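Business > Local > Work & Tech
Kitchen robots get their rehearsal at Nisatcombe
2 min read

I spent Friday morning, 14th June, with the meal-prep people at Nisatcombe, and I have to say I came away more curious than worried! The company cooks for 21 school and office canteens, and it's getting ready to hand some of the fetching and sorting at its Otavdale kitchen to robot arms. For now all of that is being worked out in simulation — a computer-made kitchen with a marble counter, groceries and a gripper.
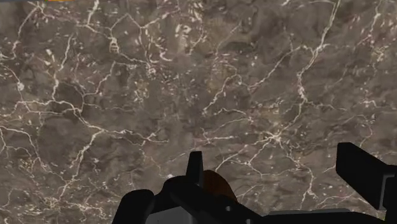
Valentin Steiner used to run the early prep shift. These days he spends three mornings a week at a desk, going over simulated runs and writing notes on what a cook would do differently (where you'd want the tomato, when to leave a knife alone, that kind of thing). He told me he misses the noise but not the 5 a.m. alarm. 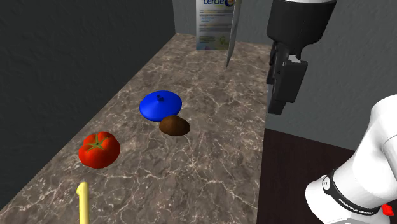

So what changes for everybody else? Nisatcombe says no jobs are going, and the 40 people on prep will each get paid training time. A few of them told me they'd like that in writing, and I can't blame them — the last rota change was announced on a sticky note. Staff meet with management again before the end of June.

Tags: automation, food service, jobs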